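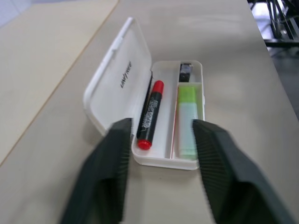 How often do you need to replace the finger pads on a gripper? On mine it works out to every three months or so of evening use, sooner if you grab a lot of hard plastic edges.

Home Projects Bench Notes About

Friday nights are for maintenance at my place, and this week I finally did the full pad swap on the Lirnow arm. I love this job! Two screws per finger, the old pads peel off their backing plates, and you get to see exactly where all the wear has gone. Mine were polished smooth near the tips, right where they close on things.

The new set is a ribbed, rubbery-looking pair from Bresgate, dark gray and nice and chunky. The ribs run up and down the inner face, and the difference in grip is huge. I clean the plates with alcohol, press the pads on, and then leave everything clamped for 12 hours. Yes, I have skipped that step. Yes, a pad slid off in August.

After that comes re-zeroing, and this is the part I used to rush. Close the fingers gently, set zero, open, close again, check. The thicker pads moved my closing point by nearly 3 millimeters — enough to make the arm squeeze way too hard if you forget.

My favorite test object is still an open pencil case. It's got a thin rim, a hinged lid that likes to get in the way, and a marker and a highlighter inside for later, when I want something round to pick up. I start with the fingers down at the front corners of the tray, then bring the force up in small steps. If the plastic bows, back off. I ended up at 18 on the force setting, down from where I'd had it with the worn pads.

Big thanks to Sławomir Brzozowska, who talked me into checking the wrist camera bracket while the fingers were off. One screw was loose! It's got a dab of threadlocker on it now — next up is the cable.

Filed under: Robot Arm, Upkeep

This site uses cookies to remember your preferences. Accept | Manage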